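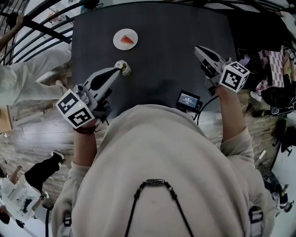
Watermelon rind, do you pickle it or toss it?

bukumel_kitchen
Posted 2021-01-17

So I've got a big melon to get through and I hate throwing the rind away. My grandmother pickled hers and I remember it being crunchy and a bit spicy, with a lot of clove. I tried it in November and got something closer to sweet wet cardboard. I peeled off the green, cut it up, salted it overnight, then simmered it in the syrup until it went see-through. Where did I go wrong?? Also I only have little jars, the kind olives come in, if that matters.

gebreyes77
Simmered too long, I'd bet money on it. Mine gets 7 minutes in plain water, drained, and then hot syrup poured over the top in the jar. That's it. If it's see-through in the pan it's already gone.

drustwood
Going to disagree with gebreyes77. See-through is what you want! Every old recipe I own says translucent. The crunch comes from the salt soak, and if you rushed the rinse or used a thin-rinded melon you never had a chance. Some of the seedless ones have next to no white on them at all, you're basically pickling skin.

bukumel_kitchen
It was a seedless one, yes. Rind was pretty thin. I left a bit of the red on too because it looked pretty, was that dumb?

drustwood
Not dumb but the red goes to mush before the white is done. I scrape it all off with a spoon and eat it standing over the sink.

urmila_negi
I leave a thin line of red on, always have, and nobody at my table complains! But I don't do the sweet kind. I do mustard seed, green chili, a little turmeric, salt and lemon, no sugar, and it goes in the fridge and gets eaten within the week (two days at my house, if my brother is over). No simmering at all. You might like it better than the syrup style, it's a lot less work and it stays crisp. Cut the pieces small, like fingernail small.

tevar
Question about the jars. Are you reusing lids? I had a batch go off on me and I'm pretty sure it was an old lid off a pasta sauce jar. Smelled fine going in. I use new lids for anything that sits on a shelf now and keep the old ones for fridge stuff.

gebreyes77
tevar is right about lids. And little jars are great, you open one and finish it. I don't know why people insist on quarts for pickles.

piroska_h
Because some of us have five people at dinner, gebreyes77!

Anyway, my two cents — buy a melon with a thick rind and stop fighting the thin ones. Ask for one with seeds. And serve the melon itself in proper wedges on a plate with the rind on, then collect the rinds after. People will tell you it's gross. You boil it! My aunt did it for 20 summers and we all lived.

drustwood
Bitten rinds, no. I'm sorry Piroska, no. Cut the flesh off first and put it out in cubes.

piroska_h
Cubes dry out and slide all over the place. A wedge has a handle built in. I will die on this hill.

bukumel_kitchen
Haha ok, I've read some 1000 opinions today and this is the first one that made me laugh. Plan is half Urmila's way for the fridge and half in syrup with the short simmer. Urmila, do you pop the mustard seeds in oil first or do they go in raw?

urmila_negi
In oil, just till they start jumping, then let it cool before it goes on the rind. Don't skip the cooling, I did once and it was limp by dinner.

tevar
Trying the chili one too. Does lime work? I'm out of lemons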